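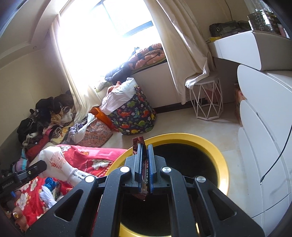 CLEARING A BEDROOM FLOOR BEFORE TERM STARTS

January 2025

The school holidays are half gone and a good many of us have a bedroom at home where the floor has slowly disappeared. The tidy-up evening at the Flurstead hall in November was well attended, and several families have since asked for the bedroom part of it in writing. It's set out below in the order we went through it on the night.

Start with the rubbish. It's tempting to begin with the clothes because they take up the most room, but wrappers get folded into jumpers and end up in the wash, and a lolly wrapper that has been through a hot cycle leaves bits on everything. Bring the bin into the bedroom and stand it on the floor right where you're working. If the bin lives in the kitchen, wrappers will be put down somewhere on the way there.

A round bin with a wide opening is easiest for kids to use. Lids slow things down, so leave one off for the day if your bin has one. Any size will do for wrappers, tissues and broken hair ties.

Do the bed next. Chip packets and lolly wrappers collect on top of the covers, and the small twisted ones are easy to miss on a patterned blanket. Pick them off by hand before you shake anything out.
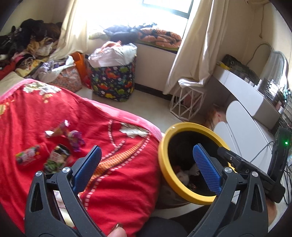 Once the wrappers are in the bin, run your palm flat over the cover, then lift each pillow. Check the gap between the bed and the wall as well. Crumbs can wait for the vacuum at the end.

Knotted plastic bags need opening before they're thrown away. One family at the November evening found a library card and two school hats in a bag that had been tied up since the winter before. If the bag is empty and clean, put it with your soft plastics. If it has a hole in it, use it to line the bin.

Clothes come after that. Pull the whole heap away from the wall and make two piles, one to wash and one to put away. Don't start a third pile for things you can't decide on – it will still be there at Easter. Scarves and gloves go in together at the end, and odd gloves should be kept until the drawers have been done, as the other one is often in there. Anything outgrown can go straight into a bag for the hall.

Toys and dolls are best left to the child who owns them. Give them one bag or box and let them choose what goes in. Fabric storage bags that stand up by themselves are handy for this, and a printed one is easy for a small child to recognise as their own. Keep it to soft toys and dress-ups, as the sides sag once you put books in.

Wipe or mop the floor last. Tiles only need a sweep and a damp mop, and they'll dry quickly with the window open. For carpet, vacuum twice, the second time across the direction of the first.

A room in a fair state takes 90 minutes with one adult and one child. If it's going to be longer, stop for lunch and leave the bin where it is.

OUTGROWN CLOTHES AND TOYS

The hall at Flurstead is taking clean children's clothing, sizes 2 and up, until school goes back. Winter coats are especially welcome. We sent 167 bags to the Sturkanton exchange last year and would like to get to 300 this time. Please tie bags loosely and write the size on the outside. Dolls and soft toys are fine if they've been washed – puzzles and board games only if all the pieces are there.

We can't take pillows, mattresses, or anything with a plug. The Masilela Street depot accepts small electrical items at no charge, and there's a cage for them just inside the gate.

Families out at Zotthorpe who can't get in to the hall can leave bags on the covered porch of the old school building. They're collected once a week. Please don't leave anything outside the porch, as the sprinklers come on overnight.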